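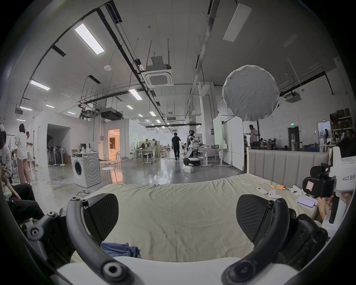 Pirnel bedroom set: tidy and make-up notes

README, last touched June 2, 2018

What's in here
Notes and photos from the bed corner at Clamari. Covers clearing stuff off the bed, folding cloths, straightening the sheet, putting small things back where they live. Laundry corner gets its own readme, don't mix them.

48 tidying runs so far, split over 3 layouts. 47 are usable. Run 13 has no end photo, skip it.

Layouts
A - bare sheet, one cloth
B - cloth plus small items (remote, screwdrivers, phone, controllers)
C - same as B but with the doona on, items on top of it

Bed
Grey upholstered headboard, vertical channels. Sheet is the beige-green one, fitted. It creases the minute you lean on it, leave it creased at the start of a run. Do not iron. There's a spare in the tub from Rengifo, slightly different colour, so write it down if you swap.

Cloths
Blue one is the main one. Start it crumpled, never folded. Chuck it anywhere on the lower half of the bed. Finish is folded in quarters, edges more or less lined up. Wash cold, hang dry, no softner (goes slippery).

Small items
- remote, white. goes on the bedside shelf
- screwdrivers, orange handles. back in the tool pouch, handles up
- controllers, both together in the grey tub, loops facing the same way
- phone, on the charger, screen down
- sheet of paper. Desk tray. If it's torn get a new one

Order doesn't matter except screwdrivers come off first. They've put a hole in one sheet already.

Folder layout
start/ one photo before
end/ one photo after
notes.txt whatever went wrong, plain words are fine
layout.txt just the letter

File names are run number then layout, e.g. 07B. Early ones from January were named the other way round, I've fixed most of them. Shout if you find one I missed.

Known problems
- colour of the sheet shifts a lot between photos, it's the light
- "folded" was judged by eye till run 13, after that there's a template
- layout C is thin, needs more
- some notes say "rug" and mean the blue cloth. Sorry
- the Petdale blanket shows up in a few start photos, it isn't part of the set, ignore it

To do
Second pillow for C. Proper list of which sheet was on for wich run. Label the tubs again, the texta has rubbed off.

Use
Internal for now. Ask before passing it on, and keep this file with the folder if you copy it.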